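Sheet count off by a small amount after switching paper stock, folder-inserter line

Posted by mellery_print in Bindery and Finishing

We run a small mailing and finishing shop in Ustthorpe. Two people on the floor most days, three in August when the school mailings come in. Our main folder is an older Cartwright buckle folder with a friction feeder, feeding a six-station inserter.

In July we moved from a 75 gsm uncoated text to a 100 gsm smooth sheet at the request of one customer. Since then the counter on the folder and the counter on the inserter don't agree. On the last job the folder reported 3,098 sheets and the inserter reported a lower number of filled envelopes, with no obvious spoilage in the tray to account for the gap. The job was one sheet per envelope, letter fold, no other inserts in the first run.

What I have already done:

Cleaned the feed wheel and separator pad with the cleaner the manual calls for.
Reset both counters to zero before a run and confirmed they both start at zero.
Swapped the delivery belt on the folder, which was due anyway.
Fanned the stock and let it sit in the room overnight before running.

The gap doesn't grow in a straight line. A short run will match exactly. A long run will be off by a few, and a second long run of the same length will be off by a different few. The customer reconciles against a mailing list, so being off by even one means opening a tray to find out whether somebody got two letters or none.

I'd like to know whether this is a sensor problem or a feeding problem before I pay for a service call. The nearest technician comes out of Braltthorpe and bills travel both ways.

Maxine Ellery

fleka_user_north

Probably doubles. Heavier paper does that. Tighten the separator gap and it should go away.

deckle_and_score

I'd be careful about tightening anything yet. The way the numbers disagree tells you something, and you can lose that information by adjusting first and measuring second.

Start with where each counter takes its reading. On a folder of that type the counter is normally driven by a photo sensor at the delivery end, after the last fold roller. It counts an interruption of the beam. One interruption is one count, whether the thing passing through is one folded sheet or two sheets folded together. The inserter usually counts cycles or filled envelopes at the exit, and which of the two depends on how it was set up.

If doubles were the cause, the folder would count a double as one, the inserter would count the envelope it went into as one, and the two counters would agree with each other. They would both be lower than the number of sheets you loaded. You said the folder reads higher than the inserter, so doubles by themselves don't produce what you are seeing. You may also have doubles, but that is a separate fault and needs a separate test.

A folder reading higher than the inserter can come from three places. The sensor can count one piece twice. The inserter can pull two folded pieces into one envelope. Or pieces leave the line between the two machines, usually because an operator clears a jam and puts the damaged piece in the bin without writing it down.

The first is the most common after a change to a smoother and heavier stock. A stiffer sheet does not hold a flat fold as well coming out of the rollers. The trailing edge lifts, and the beam sees the piece, then a gap, then the edge of the flap. If the debounce time on the sensor is short, that is two counts. It is intermittent because it depends on how far the flap opens, and that varies with grain direction and with how much moisture is in the stack.

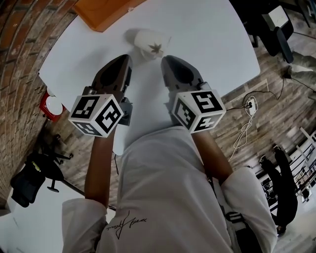

To separate the three, you need a known quantity. Count out 100 sheets by hand, twice, and have a second person count them again. Run them through the folder only, with the inserter disconnected or switched off. Write down the folder counter. Then count the folded pieces by hand, opening each one to look for a double. Do this at your normal speed and then at the slowest setting.

Read the results this way:

Counter higher than the hand count of folded pieces: the sensor is double counting. Nothing on the feeder will fix it.

Counter equal to the hand count, and both equal to 100: the folder is fine for that speed. Look at the inserter.

Counter equal to the hand count, and both lower than 100: you have doubles at the feeder.

A single run of 100 may not show it, given that your short runs match. Repeat it with fresh sheets until you have covered the length of a run that normally goes wrong. Don't reuse folded sheets. They feed differently and the result means nothing.

If it is double counting, check these in order. Clean the sensor lens and the reflector, if it has one, with a dry lint-free cloth. Paper dust from the old uncoated stock builds up on both and lowers the signal, so the margin between "blocked" and "clear" gets smaller. Check that the sensor bracket is tight. A loose bracket shakes at speed and gives you counts that change from run to run. After that, look at the fold roller pressure. The heavier sheet needs a wider setting than the 75 gsm did, and running it on the old setting can crush the fold at one side and leave it open at the other. Last, check grain direction. If the new stock came in with the grain across the fold, it will spring open no matter how the rollers are set, and the answer is to order it grain parallel to the fold.

If the inserter is pulling two pieces, the station should have a thickness detector. Many of those learn the thickness from the first piece of the job. If the job was recalled from a saved program made with the thinner stock, the stored value may be wrong for what you are running now. Delete the saved job and teach it again from a clean piece. Copying the old program and editing the name keeps the old thickness value on several inserters I have worked on.

For pieces removed by hand, keep a sheet of paper on a clipboard at each machine. Every piece taken out gets one mark, including blank setup sheets. Add the marks to the inserter total at the end. I have seen a gap of this kind close completely once the floor started doing this, with no mechanical work at all.

One more point about reconciliation. Neither counter should be your record for a matched mailing. They are production meters and they are good enough for billing and maintenance intervals. If the customer checks against a list, print a sequence number in the window area or under the flap and check the sequence at the exit of the inserter. A missing number tells you which record to reprint. A total that is short by 2 only tells you that something went wrong somewhere in the run.

mellery_print

Did the folder-only test this morning before the first job. At slow speed the counter and the hand count agreed on every batch. At normal speed the counter read high on two batches out of the set, by one each time. No doubles found in any of them, every piece opened and checked.

Sensor bracket was finger loose. I have tightened it and cleaned the lens, which had a visible gray film. I haven't rerun the full length yet. The grain on the new stock is marked long on the carton label and we are folding across the long side, so that is against us as well. I'll ask the supplier about short grain for the next order.

The saved inserter job was a copy of the old one. I'm teaching it again this afternoon.

deckle_and_score

Rerun at normal speed before you change the roller setting, so you know how much of it was the bracket. If it still reads high, look in the folder's service menu for a sensor delay or minimum gap value. Raise it one step at a time and write down the original number first. Set too high, it will merge two closely spaced pieces into one count and you will have the opposite error.

fleka_user_north

Still worth checking the separator gap with the heavier sheet. Ours needed it when we changed weight, though ours is a Fleka and the knob is on the other side. Use two strips of the actual stock as a feeler. One strip should slide through with light drag and two should not go.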